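Planning ahead: what the next pair of grippers will cost us

The April equipment request is nearly ready, and for once it was fun to write! Juwita Goh and I have been going back and forth on it since the laundry-folding work moved into the bedroom at Ngui, and the short version is that we're asking for 2 more pairs of handheld grippers, a proper stock of spares and a bigger storage budget. The long version follows, for anyone who'll be asked to sign off on it (or who wants to borrow the gear afterward – you know who you are).
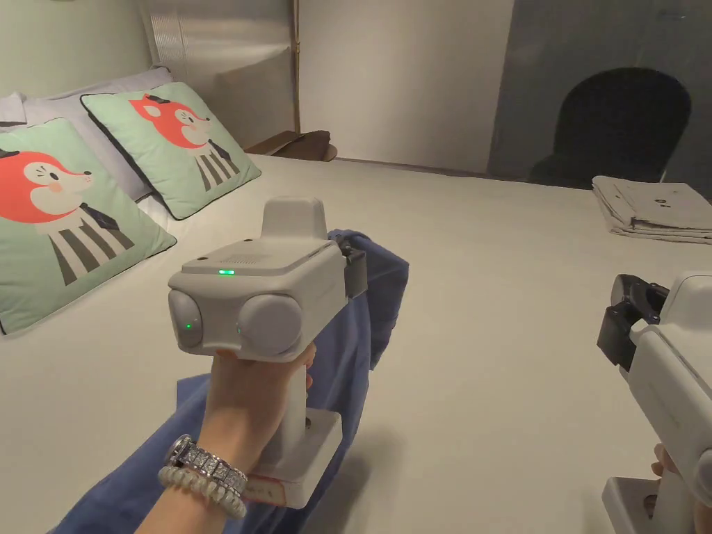
Spares come first in the request this time. Last year we put them at the bottom of the sheet, they got trimmed, and then we spent a good part of the winter swapping jaws between sets. Juwita wants every unit to have its own record from the day it's unpacked, covering firmware, jaw changes and repairs. At the moment we get by with things like the little paper label with red handwriting on the base of one gripper, and I'm fond of that system, but it won't carry us through a fleet twice this size. Gedis has a simple asset tracker we can share at no charge, so that line in the budget is a happy zero.

Next, the choice of supplier. We got quotes from Fesel and Odeo, and both were good to deal with. Fesel can ship sooner. Odeo includes a bench calibration jig, which we'd otherwise have to build ourselves, and their replacement jaws fit the sets we already own. We're leaning toward Odeo for that last point alone.

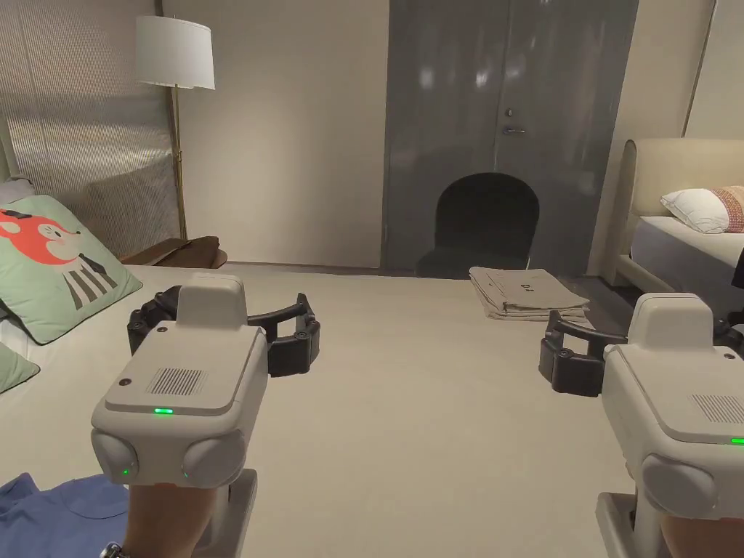 Then there's storage, which grew faster than any of us guessed. The plan is to record 100 folding sessions by the end of the summer, and we've done 26 so far. We keep the raw files as well as the processed ones, so the request has a second drive array in it and a modest amount for off-site backup. Please don't cut the backup! I'll happily give up the nicer carrying cases first.

We've also set aside a small sum for clothes and linens. Cotton tees, towels and pillowcases are cheap, and a wider mix of fabrics does more for us per dollar than nearly anything else on the list.
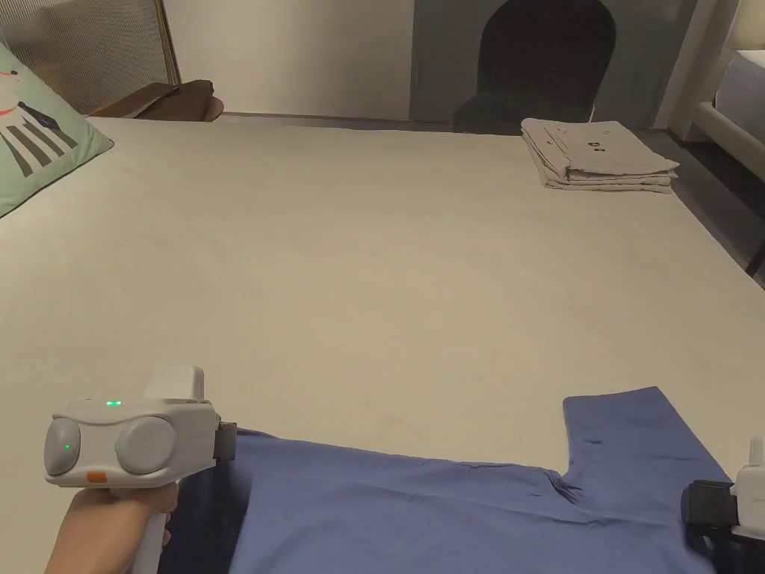
A blue T-shirt on the bed at Ngui, with folded beige garments farther back.

If your group would like time with the new sets, tell Juwita before the request goes in. We have 3 names down already, and shared use helps our case a great deal.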